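Sarnulov Starter Arm Package: what we paid, what we'd skip, and who should buy it

By Abhishek Kandpal

I put off writing this review until our arm had been running long enough for the shine to wear off a bit, and I'm glad I did, because my opinion has moved around quite a lot since May. If you run a small lab or a teaching shop and you're trying to work out what to ask for in next year's budget, I hope some of this saves you a few evenings with a spreadsheet.

The short version is that I like the Sarnulov arm very much, I like the gripper a little less, and I think the package as a whole is priced for people who don't read the second page of the quote.

Let's talk about that second page! The arm itself comes with a controller, one gripper, a set of cables and a mounting plate. It does not come with a stand. The sales desk will happily sell you theirs, and it's a lovely thing, but we bought a plain one from Oltard at a much friendlier price and have had no trouble with it. The spare fingertip set is another $239, and I'd put that on the first order whatever else you cut. Ours wore faster than I expected, and waiting on a parcel with the whole setup sitting idle is no fun at all.

All told, the extras came to $3,214 on top of the arm: stand, fingertips, a second teach pendant, the longer cable run and the service plan. I had set aside a good deal less than that. My boss was very kind about it, kinder than I would have been.

Setting it up took us two days. The printed guide is good on the hardware and thin on the software (the part on saving and restoring a workspace is a single paragraph, and I still go back to it every few weeks hoping it has grown). Support answered my emails within a day each time, usually from the same person, who remembered what I'd asked before.

We had also looked hard at the Ekudo, which costs less and is quieter. I'd still point people to it if all they want is to move boxes from one spot to another on a fixed path. Our work is tidying and sorting, with all the odds and ends that involves, and for that I wanted the reach and the softer touch of the Sarnulov.

Which brings me to a budget line I'd never thought of before this year, and that's the stuff you pick up. I assumed we'd raid our desk drawers and be done. You really do want a proper mix of things, though: stiff things, floppy things, things that hang, things that lie so flat you'd have trouble getting a fingernail under them. 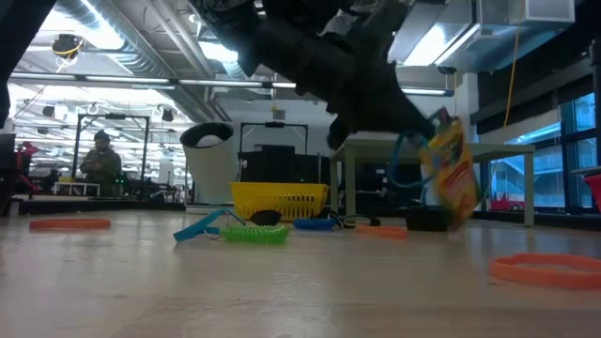 Coiled keychains, lanyards, flat rings and crinkly snack-type packaging are all cheap, and they tell you far more about a gripper than a stack of neat wooden cubes ever will. Buy doubles, and get a few plastic baskets while you're at it. Thin cords are the ones I'd try before you sign anything. Ask the seller to do it in front of you, with your own cord, off a floor like yours.

The gripper is where I'd take a star away. The fingers are a touch wide for very small items, and the narrow set is a separate purchase with a six-week wait. Rastogi makes a narrower pair that's meant to fit the same mount, and I've asked them for a quote, so I'll add a note once we've had a pair on the arm for a while.

One last thing on planning: leave more floor than the brochure says. Their drawing shows the arm and a table and nothing else, and you'll want room for bins, for baskets, and for a person to stand well back from it all with a cup of coffee.

Arm: five stars. Gripper: four. Price list: two, and that's me in a good mood.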